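Getirik: a data card for the Vurstead textile art archive

Version 2, last touched Jun 13, 2023
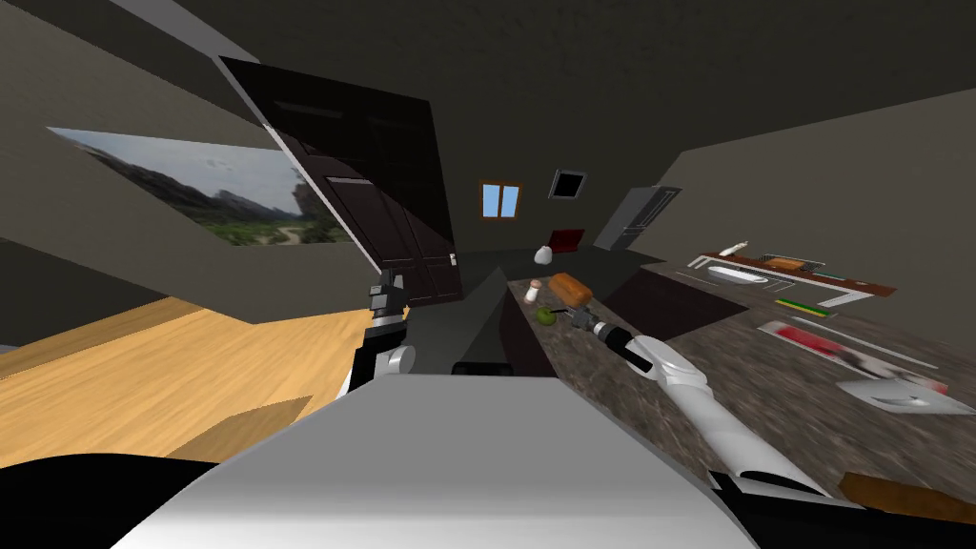 Tove Ásgeirsdóttir wrote back after the first version to ask why the card talked so much about file formats and so little about the people who made the work, and whether anybody outside the project would know what a "bench piece" was. Fair points, both of them! So I've rewritten nearly the whole thing, put the makers first and moved the dull bits to the end.

Hello, then. I'm Ditte Thygesen and I look after Getirik, the catalogue of the Vurstead archive. Vurstead was a run of open studios and small shows for people working in cloth, thread, felt and rope, and when it wound down there was a great heap of paper, slides, letters and samples left over. Getirik is my attempt to turn that heap into something you can search, borrow from and argue with.

What's in it

There are 305 records. Each one stands for a single work, or for a group of works that the maker always showed together (Halima Bassey's knotted screens are the obvious case, she was very firm that they shouldn't be split up). A record has a title, the maker's name as they wanted it written, the materials, the size, where it was shown and a short note. Most of them have a note, anyway. Some of the older ones only have whatever was pencilled on the back of the slide, and I've copied that out as it stands, spelling and all.

The records cover 70 makers. I'd love to say that's everybody who ever came through the studios but it isn't, and if you have an old Vurstead programme in a drawer somewhere, please do write to me.

A "bench piece", to answer Tove's question, is a work that was made during an open studio with visitors wandering about and asking things. A "carried piece" was made elsewhere and brought in to be shown. The makers used these words themselves and cared a good deal about the difference, so I've kept them as a field of their own.

How it was put together

Skarphéðinn Eskildsen typed up the first batch from the exhibition ledgers, and I did the rest from the letters and slide boxes. Where the ledger and a letter disagree I've gone with the letter and put the ledger's version in the note. The worst muddle was the Lauritsen loan: nine hangings that went off to the Lauritsen rooms under one set of titles and came home under another. I've kept both sets. Search for either and you should land on the right record.

Materials were a headache too. Makers would write "wool" one year and "mixed yarns" the next for the very same hanging, and without getting the thing under a lens I'm not going to pick a winner. Where there are two answers you'll find them both, with a slash between.

The fields

title: as given by the maker. Untitled works are marked "untitled" with the first few words of the note after it, which makes for some odd reading but stops them all piling up in one place.

maker: one name, or several with semicolons between. Group works made under the name Gaka are listed as Gaka, with the members in the note where I know them.

kind: bench, carried or unsure. There are more unsures than I'd like.

materials: free text, everyday words. I tried a proper controlled list and gave up on it after a fortnight!

size: height first, then width, in centimetres. Soft pieces were measured hanging if they were meant to hang.

shown: the name of the show, or blank.

note: anything else. Do read these, they're the best part.

Who it's for

I had students in mind at first, and people planning shows who want to know what exists and how large it is before they start ringing round. Then Delwyn Doolan used it to trace how one style of edging passed from maker to maker, which had never crossed my mind, and I've been adding remarks about edges and hems to the notes ever since. If you have a use for it that needs something extra, ask. I can't promise, but I do like being asked.

I wouldn't use it to put a price on anything. There are no sale figures in here and there won't be. I also wouldn't use it to say how many people were making this sort of work at the time, as the studios took whoever lived near enough to come in with a bag of yarn, and that leaves an awful lot of people out.

Names and privacy

Some makers have asked to be listed by first name only, and a couple changed their names after their work was shown. I use whichever name they've asked for and nothing in the files links back to the old one. If you come across a slip, please tell me privately and don't open a public issue about it. Letters are summarised in the notes and never quoted at length unless the writer has said yes.

Using the files

Everything is in records.csv, saved as UTF-8. Please open it with that setting, otherwise Skarphéðinn's name in the credits comes out as soup. The folder called slides-text holds the pencilled captions as plain text files, named by record number. There's also a small script, check.py, which grumbles about missing sizes and stray semicolons. Run it before you send me changes and we'll both have a nicer afternoon.

You can copy, share and build on the records for any purpose as long as you credit the makers by name. Crediting me is optional. The works themselves still belong to whoever made or owns them, so a record in Getirik doesn't give you leave to reproduce the piece.

Still to do

Sort out the unsures with anyone who remembers the studios.
Match the Gaka letters to their records.
Add the rope works from the last show, which are listed on paper but not typed up.
Find out whether Halima's screens were five or six panels when first hung. Her letter says one thing and the floor plan says another, and I'm waiting to hear back from her.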